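Right, robot arm people, gather round. We had a proper fault this week and I promised Pushpa I'd write it up before I forgot the order of things. Thread, sorry, it's a long one.

The job is dull on paper. Pick up flat things from one table, put them in the file organiser on the next table. Papers, booklets, that sort of stuff. We've been on it since November and until now the worst we'd had was creased corners.

So I'm running a batch, Darius is at the laptop, and halfway through a reach the arm just stops. No error, no beep. I thought he'd paused it. He thought I'd paused it. We sat there like lemons waiting for each other!

I asked him to check the log and it said the gripper was closed at full force. It was wide open. I could see daylight between the fingers.

First rule in our room (thank you Gunhild, who drilled it into all of us): if what the arm says and what you see don't match, hit the stop and keep your hands off. I hit the stop. I kept my hands off. Very proud of me.
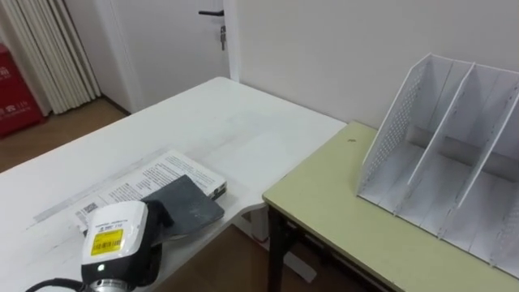

Then we got it wrong. Darius cleared the fault from the screen and the gripper snapped shut the second it had power again, with nothing in it. My hand was a good way off but I jumped about a foot in the air.

Turns out the last close command was still sitting in the queue. Stopping the arm doesn't empty the queue on our set-up. Three of us have used this thing for months and not one of us knew that.

Next morning I rang Steinar at Astach and he had me read out the raw position number with the fingers open, then closed. Open should be near 900 on ours. I was getting 963 open and 111 closed, so the range had drifted and the software was reading rubbish at the top end.

He reckons a bad calibration after we swapped the cable. Guess who swapped the cable. (Me. It was me.)

What we do now: stop, clear the queue, power off, count to 40, power on, watch it from behind the tape. Calibrate after ANY cable change, even a five-minute one. Aarne has written it on a card in very angry capitals.

Ran a short batch this afternoon and the numbers held. I'm still not trusting it overnight – ask me again in a fortnight.

If you've got the same controller, please go and check what your queue does after a stop. And tell me, because I'd love to know if it's only ours.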